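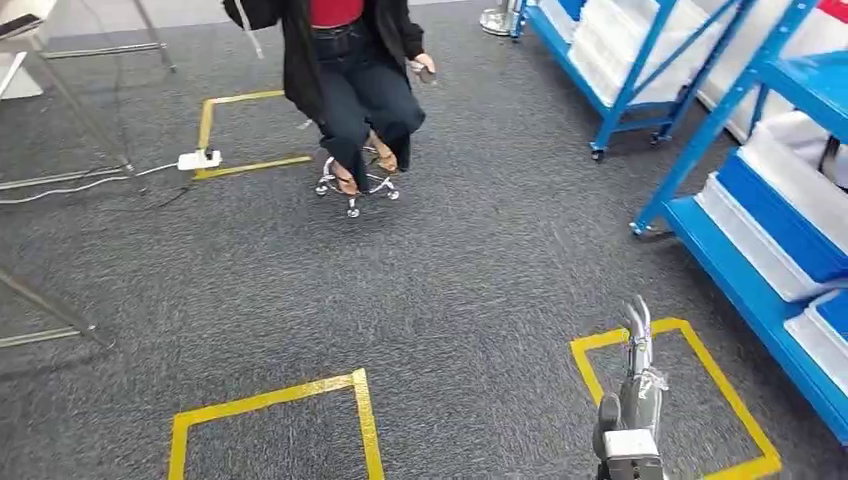
Notes from the floor meeting, Fri 26 May

I said I'd type these up, so here we go, in my own words as usual. If I got you wrong, tell me before the next one and I'll fix it. We met in the break area at the Konard building and ran over a bit (my fault, I kept asking questions).

1. Last meeting's notes
Approved with one fix. I wrote that the second shift had asked for longer handover. They asked for an earlier one. Sorry!

2. Where we are with the Grolo robot
The lead from the integration side gave us the update. It has been working the bin runs for 38 shifts now. On a good day it moves 140 bins between the shelving and the tables, and on a bad day it does a lot less and one of us finishes the run by hand. The day shift feels the bad days aren't being counted properly, and I agree with them. From Monday we write every hand-finished run on the sheet by the door, even the tiny ones.

3. Floor layout
Long talk about the yellow tape squares on the carpet. New people have been getting different stories about what they mean, so we settled it: a square is a stopping spot, and you keep bins, bags and chairs out of it. Somebody brought up the power strip and cables sitting inside one of them, over by the table legs. Fair point! Facilities will be asked for a price on running power another way. Until then, please step over and don't roll over.

We also talked about stools. The rolling ones are great for your back and not so great when you drift backward without noticing. No ban, but park yourself clear of the tape.

4. Shelving
The blue units on casters are staying. The idea of bolting them down got a firm no from the packing side, who move them for every big order. What we will do is lock the casters once a unit is in place. Kundora can send us better casters in 5 working days if the ones we have won't hold.

5. What happens to our jobs
This took up most of the hour, as it should. Management repeated that no hours are being cut this quarter. A couple of us wanted that in writing and we were told yes, by the end of May. The people who used to do bin runs all day now spend a lot of time watching, resetting and answering questions, and the job sheets still call them runners at runner pay. I said that out loud and got some nods. The pay question goes to the site manager with our 40 signatures attached.

There was also a quieter worry that I want on the record: the runs were when people got to walk around and chat. Sitting and watching is lonelier than it sounds. We're going to try swapping the watching seat every two hours and see if that helps.

6. Training
The Bélanger trainer can do another session for both shifts. Evenings got outvoted, so it will be on paid time in the afternoon.

7. Other stuff
The microwave is still broken. Coffee money is due.

To do
Hand-finished run sheet: me
Power quote: facilities
Written statement on hours: management
Seat swap schedule: shift leads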